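Huscombe let the machines in slowly, and the night shift noticed first

21/02/2024

The supervisor of the room-turnover crew at Huscombe has worked there for 18 years. She started on the laundry floor, moved up to cleaning, and now runs the evening team that gets short-stay offices and study rooms ready for the next tenant. For the past two years part of that work has been done by robots. We spoke to her in the staff kitchen before her shift. She asked us not to use her name, as did everyone else we talked to.

Huscombe rents furnished rooms by the week. Each one has to be cleared, wiped down, checked and restocked between tenants. In August alone the crew turned over 1,482 rooms across the site.

"People think cleaning is the job," she said. "Cleaning is maybe half. The other half is looking. Did they leave something behind, is the desk marked, does the door lock. You look at everything and you write it down."

The looking is what the company set out to automate. It bought 3 wheeled units from Hägglund, each with a camera at head height and an arm for light lifting, and runs them on scheduling software called Muria. The robots go in after a tenant has checked out, make a pass of the room, and post pictures to a list. The crew works from the list.

What changed first

The first thing to go was the clipboard. Each cleaner used to carry a sheet for every room and hand in the stack at the end of the night. The supervisor then typed the stack into the office computer, a task that kept her past midnight most evenings.

"I don't miss that at all," she said. "I go home when my people go home now. My daughter noticed before I did."

The second change was less welcome. Under the old system, cleaners chose the order of their rooms. Two friends could take neighboring rooms and talk through the open doors. Muria sets the order by check-in time and walking distance, and it tends to send people to different ends of the building.

"It got quiet," said a cleaner who joined the crew six years ago. "You'd go a whole shift and only see somebody at break. I told them I didn't like it. I still don't like it."

Management agreed to a fix last year. Cleaners can now lock in a block of neighboring rooms for the first part of the shift, and the software plans around them. The supervisor said it costs a few minutes a night and that she has never been asked to justify it.

Jobs and hours

No one on the crew was laid off. Two people left during the first year and were not replaced, and the supervisor did not try to soften that.

"If you ask me did the robots take a job, I'd say they took the job that would have been posted," she said. "That's how it happens in a place like this."

The remaining staff got a raise tied to a new training course, run by an outside firm named Daslow. It covers clearing faults, charging, and what to do when a unit stops in a doorway. The six-year cleaner passed it on her second try. She said the written part was harder than it needed to be and the hands-on part was easy.

Reading the pictures

The crew's main complaint now is with the pictures themselves. Muria puts a flag on anything it thinks a person should check, and the staff say it flags too much. Shadows get flagged. So do scratches that were logged months ago.

The supervisor takes a different view. She would sooner have too many flags than too few, and she goes through the pictures herself before handing out rooms. She looks at the desktop first, then the shelves, for anything that isn't part of the furniture.

"A gray streak across a white desk, I can't tell you from a picture if that's pencil or a scratch," she said. "Somebody has to put a cloth on it. And if there's a brown thing lying on a shelf, somebody has to pick it up and see what it is."
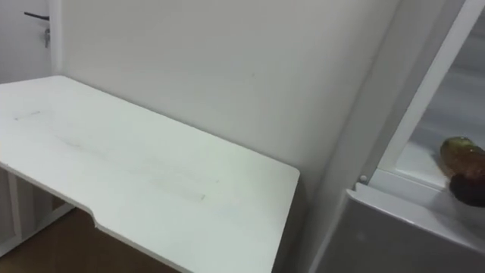
What she would ask for next

She has a short list. She wants the pictures to be taken from lower down as well, to show the floor under the desks. She wants the cleaners to be able to dismiss a flag for good, so that an old scratch stops coming back. And she wants one person from the crew in the room when the next software version is chosen.

"They asked us after, the last time," she said. "They were polite about it, but it was after."

The company told us it is considering all three requests and has set no date for a decision. The six-year cleaner said she would settle for the second one. She has dismissed the same scratch, in the same room, every week since she finished her training.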